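Nurnari hand gripper kit, the pair -- five months in

Quick one because I keep getting asked at the shop and I'd rather paste a link. This is the two-gripper kit from Nurnari, the hand-held kind. You hold one in each hand, do the job yourself, and the recordings go toward teaching an arm to do the same job later. I bought mine used from Panagiotis Vrettos, who had built one and left the other in the bag. So I've seen a finished one and an unfinished one, and I have opinions on both.

Short version: good grippers, bad cables, manual written by somebody in a rush. (Like this review.) Would buy again. Would not pay for the stand again.

What I'm using it for

Small pick and place at home and at the Tarnorham workshop. Soap dish stuff, sponges, blocks, lids. I want an arm that can clear a bathroom shelf, put the little things in the basket, wipe, put them back. Modest goal. Still a long way off.

I don't have the arm yet. Parviz Heydari is building his from the Petridis plans and we're sharing whatever I record, so the kit has to work before the arm does. Kind of backwards but it's what we could afford.

Build

Took me three evenings for the unbuilt one. The bag says one evening. No.

The fingers go together fine. Slot, pin, screw, done. The jaw linkage is where it gets slow, there's a spacer on each side and the drawing shows them the same thickness and they are not the same thickness. Put them in wrong and the jaw closes crooked, tips touching before the base. I did it wrong twice. Check the spacers with a caliper, mark the thin one with tape, move on.

48 screws in total, counting the ones for the top plate. Mine had 48 in the bag and I dropped one down the heating vent the first night. No spares. Come on. Two extra screws would cost them nothing.

Threads in the plastic are tight but okay. Go slow. Do not use a driver, do it by hand. Stamatia Spanos used a driver on hers and stripped two holes, she ended up gluing in brass inserts, and to be fair those are now better than stock.

The top plates

Metal, gray, solid. You get a smaller one and a larger one and you can put either on either hand. I like this a lot. The angle adjusts and then you lock it down, and mine has stayed where I put it through a lot of banging around.

The larger plate makes the gripper top heavy. You feel it in the wrist after a while. I can do 37 minutes before I want to put it down, I know because I timed it when I was trying to figure out how long a session should be. With the small plate I don't notice.

Left hand gets tired first for me. Might swap them over.

In use

The squeeze is light and even. That surprised me, I thought it would feel like one of those litter pickers. You get a real sense of how hard you're pinching, at least with soft things. Foam and sponges are easy. Hard flat things are not, anything thin like a coaster just skates away across the board and you chase it.

Board matters btw. Bare table is no good for this, the finger tips knock on the wood and you hear it and then you start flinching. Foam board on top fixed it. Cheap, pale, things show up well on it, and you can toss it when it gets chewed up. I'd call it part of the kit even though it isn't in the kit.

The basket task is what I do most. Little green plastic basket, low sides, grid bottom. Pick up a bit of foam, over the edge, let go, next. Right hand does the picking and the left one is supposed to steady the basket, except half the time I forget the left one and it just hangs there open.
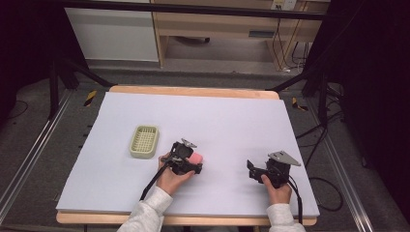 Cables

My main complaint. Each gripper has one black cable and it comes off in the worst spot. The right one wants to lie across the board exactly where you're working. You learn to flick it out of the way, and then your flick ends up in the recording, and then I guess the arm learns to flick a cable it doesn't have. Parviz thinks that's very funny. I've thrown out a lot of takes over it.

The left one I run down past the side of the table and it behaves better. It does pile up on the floor and I've stepped on it more than once. Nothing broke. The plug is stiff which I'll count as a plus.

What helps: a velcro strap at the forearm, loose, so the cable goes up your sleeve side insted of down over your work. Hertta Heiskanen showed me that one. Works better with a thick sleeve, on bare skin it rubs.

A longer, softer cable would fix most of this. Nirelholm sells one that fits. I haven't tried it, it costs too much for what it is. If you have one tell me.

Manual

Eh. Good drawings apart from the spacers. The text skips from step 11 to step 14. I wrote to ask and got a nice reply in a day with the missing page attached, so the support is fine, but that page should of been in the box.

Calibration section is one paragraph. You open and close the jaw all the way a few times while it's listening and that's it. Do it every session. I skipped it for a week in October and everything from that week has the jaw never quite closing. Useless.

The stand

Skip it. Optional, overpriced, the foot is too light and it tips if a cable catches. A coat hook on the wall does the same job.

Good

Squeeze feel. Top plates and the way they lock. Same design for left and right so you only learn the build once. Repairs are easy, I had the jaw off and back on in the time it took to boil pasta.

Not good

Cable exit. Spacer drawing. No spare screws. Wrist strain with the big plate. The finger pads are a bit slick on hard things, I'm going to try sticking thin rubber on them and see -- will update if it does anything.

Who should get it

If you've got a friend with an arm, or you're building one and want to start recording before it's finished, yes. If you're just curious, borrow somebody's for a night first. Ifigeneia Margaritis did that with mine and decided she'd rather build a line follower, and she's happy, and it saved her the money.

Kids can use it fine with the small plate. The build is not for kids, too many tiny screws.

Score: 3 out of 5 as it comes in the bag. Four with the velcro and the foam board. I use it most evenings after nine, so take that as the real score.

Related
Petridis arm plans: what I'd print first
Cheap calipers, compared
Nurnari gripper kit: the missing manual page
Brass inserts in stripped plastic
Foam board, cork or felt for the bench top
Tarnorham workshop open evenings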